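Search the list archives Go Advanced

From: Tianyou Zhong
To: Trostdale kitchenware list
Date: October 15, 2019
Re: Plates and cups for the Litham hall cupboard

On the plates, since that was the first question.

The quoted message is at the bottom for anyone who missed it. I got the sample pieces out on the table last night, with the dowels for the divider rack next to them. I had all of it out for a couple of hours and tried a few ways of stacking.

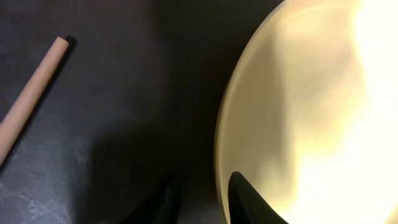 Pale yellow plate and one of the dowels, Litham samples.

The rim on the plate is thin and only slightly raised. I like that for storage, as the stack stays low, but it means the dowels in the rack have to stand closer together than in the old Cruickshank drawing or the plates will lean. I would change the drawing before anybody drills. The dowels themselves are fine as supplied. I'd leave them plain and skip the varnish.

Price is as before. Wokurside wants 415 for the full set of plates and cups, and 60 more if we take the spare plates. They will hold that until December. Paying 100 now keeps our place and the remainder is due on delivery. I think we should take the spares. Matching the color later was a pain with the last set and we ended up with a mixed shelf.

Now the cups. There is pink and there is yellow, and the question was whether to order both or settle on one. 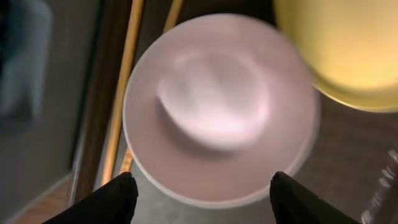 My vote is both. People at the long lunches put a cup down and lose track of it, and two colors cuts that down a little. It also lets us keep one color for the tea urn end and the other for juice. If others would prefer a single color then I'd go with the yellow to match the plates, but I don't feel strongly.

Shelf space: the cups should go on the middle shelf, upside down on the liner, not nested. We nested the last lot and two of them jammed so tight they had to be thrown out. Plates in the rack underneath. Top shelf stays for the serving dishes.

Still open - who has the key to the cupboard, and does the liner need replacing? I can cut a new one if somebody sends me the depth.

Tianyou

> Before we send anything to Wokurside, can someone look at
> the samples properly and say if the plates will work in the
> rack? Also cups, one color or two. The cupboard is
> number 111, at the back of the Litham kitchen, and it is
> not as deep as it looks. I don't want to buy a set and then
> find the door won't shut.
>
> The old drawing is in the Cruickshank folder.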